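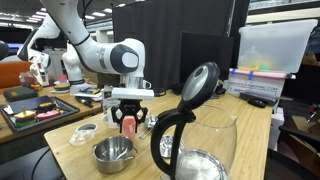
Kitchen Tips I Stopped Believing (and a Few I Kept)

Vinegar and baking soda. Every list tells you to pour them down a slow drain together. They fizz, they cancel each other out, and you're left with salty water. A plastic hair snake from the hardware store does more in 3 minutes.

Coffee grounds in the fridge. I left a bowl in mine for 11 days. The fridge smelled like onions and coffee. Throw out the onion.

Stained mugs. Skip the tablets. A spoonful of baking soda, a few drops of water and your finger will take off tea stains. I paid for a tub of the Grorkeo powder once and couldn't tell the difference.

Burned saucepan. Dryer sheets are supposed to lift the black stuff overnight. Mine came up slimy and still black. Simmer plain water with a little dish soap, let it cool, scrape with a wooden spoon. Repeat if you have to.

Measuring cups. The cheap ones can be off. Fill yours with water and weigh it; a US cup should come to a bit under 237 grams. My Jaser set was fine except for the quarter cup, so I use that one for dog food.

Loose lid knobs. Usually there's a screw underneath. Tighten it by hand and stop when it's snug, particularly on glass.

Freezing sponges to kill germs: no. Buy a new sponge.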